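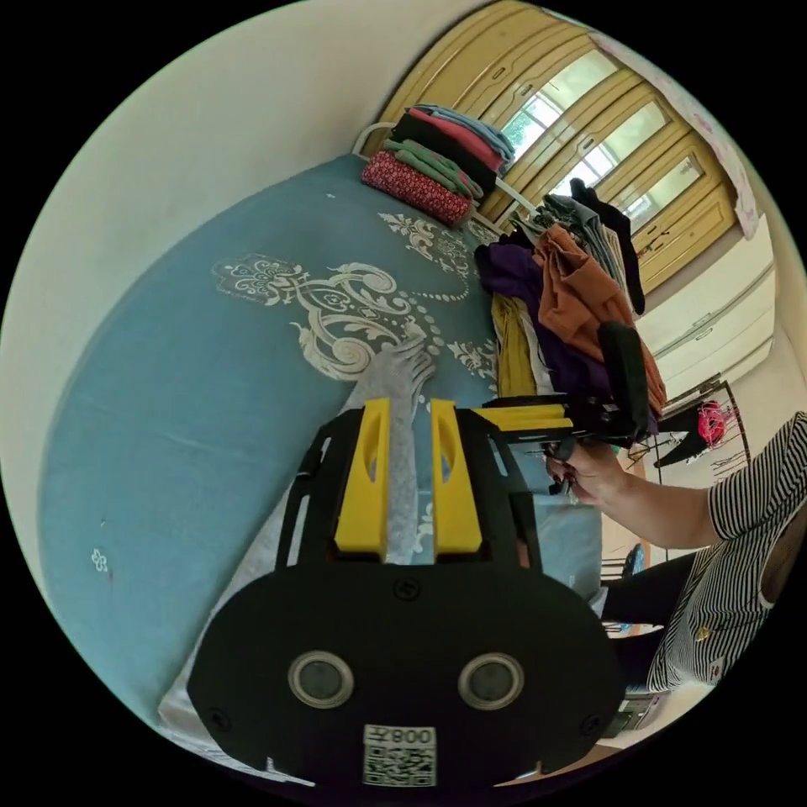
Zikari Handheld Gripper Kit
Product information, updated 2023-01-04

The Zikari Handheld Gripper Kit is a two-unit tool set for recording manual tasks in homes, care facilities and training apartments. An operator holds one gripper in each hand, or two operators share a pair, and household work is carried out with the fingers of the tool in place of the operator's own. The recordings are used to train and evaluate robot arms fitted with the same fingers.

The kit was designed for work with clothing and bedding. Sorting a pile of mixed garments, folding them and stacking them on a bed are among the tasks most often requested by our customers, and the shape of the fingers was settled with those tasks in mind.

Design

Each gripper has two yellow fingers with a slotted oval cutout. The slot allows the finger to bend a little along the edge of a hem or collar, so that a single layer of cloth can be lifted from a stack. The fingers are carried on a black open-frame bracket, with a black handle for the operator. The rounded black mounting plate is held by screws and can be removed for cleaning or service with the driver supplied.

Every unit carries a white label with a QR code and a printed unit number. The code should be scanned at the start of each session so that recordings are filed under the correct unit.

Specifications

Weight of one gripper, without cable: 607 g
Maximum finger opening: 113 mm
Recommended maximum load: 500 g
Spare fingers supplied: 8
Finger color: yellow
Bracket and handle color: black

The recommended load covers most shirts, trousers and children's clothing. Heavy coats, wet towels and full-size blankets should be moved by hand or with both grippers together.

Included in the kit

Two assembled grippers
Spare fingers
Screwdriver and replacement screws
Padded carrying case
Printed operator guide

Setup and training

Kits are calibrated before shipment. Customers who order through Kermani, our service partner, may also request a half-day operator course at their own site. The course covers grip, pace, session planning and the handling of soft items. It is taught by Golnar Nazari and Tavion Schumacher. Course dates for the first half of the year are open, and the next group booking period begins in September.

Operators with no earlier experience are advised to begin with small folded items on a bed or table before moving on to loose piles and hanging garments. Long sleeves should be kept clear of the fingers.

Care and warranty

Wipe the fingers with a damp cloth after use. Do not use solvents on the label or sensors. Fingers are wear parts and should be replaced when the slot shows cracks. All other parts are covered for one year from delivery. Units returned for repair are handled at the Bullis workshop under the direction of Sepehr Shokri.

Ordering

Institutional orders and requests for a written quotation should be addressed to Qianru Liao, Zikari Customer Office, Gultwood. Please state the number of kits required, the delivery address and whether operator training is needed.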